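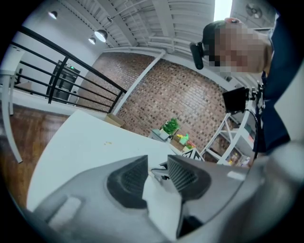
Is email still worth using for everyday conversation? For anything longer than a couple of lines, I think it is, and I have gone back to it after years of using chat apps for nearly everything.

I moved my family and most of my friends onto Clikolow when it came out. It was quick, the groups were easy to set up and I liked seeing when a message had been read. By last December I had 25 groups on my phone and was reading very few of them. One was for a trip to Halvorsen that was already over. People still posted in it.

The trouble with chat is that everything arrives at the same size. A question about dinner looks the same as a question about selling a house, and both get pushed up the screen by the next joke. I once came back from a day off to 377 unread messages and the one I needed was a street address. I found it with the search box, after 3 tries.

Email has a subject line. It sounds like a small thing but it makes the sender decide what the message is for. It also has folders, and it works between companies. I can write from my Wivberg account to somebody on Bulby and neither of us has to install anything. Try doing that with two chat apps.

People say email is slow. The message gets there in seconds, same as a text. What is slow is the reply, and I don't mind that. A reply that comes the next morning has usually been thought about. I also don't get a little mark telling me that my sister read my note at lunch and said nothing.

Spam is the fair complaint. My old inbox had 700 newsletters in it and I had signed up for most of them myself. Clearing them out took an evening, and the filter catches nearly all the rest.

I still keep Clikolow on the phone for short things — running late, which door, did you get milk. Calls are fine too. But if you want to tell me how the new job is going, or ask for advice, put it in an email. I will read all of it and you will get a proper answer, probably on the weekend.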